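Square plates return to Ulness line

Tableware maker Ulness will bring back its square stoneware plates in May, three years after dropping them in favor of an all-round range.

The plates will be made at the company's Gurnen works and sold first through Balaskas, the kitchen goods chain, which has ordered 3,000 of them for its 119 stores. A further 1,000 will go to cafes and small hotels.

Ulness said requests for the square shape had continued after it left the catalog, mostly from customers trying to replace broken pieces. The new plates are the same width as the old ones, so the two can be stacked together, but the rim has been thickened slightly to cut down on chipping at the corners.

Three glazes are planned. Two of them – a plain white and a gray – are carried over from the round plates. The third is a tan-brown with a dark rim, sold under the name Tusine.

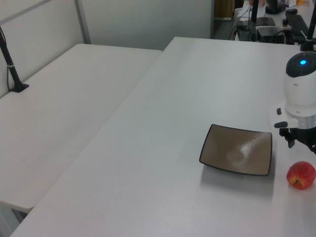
The company suggests the shallow shape for fruit, bread or cold dishes and says it is not meant for soups or anything with a lot of sauce. All three glazes can go in the dishwasher.

Plates will be sold singly and in boxes of four. Matching bowls are being considered for next year, Ulness said, but no decision has been made.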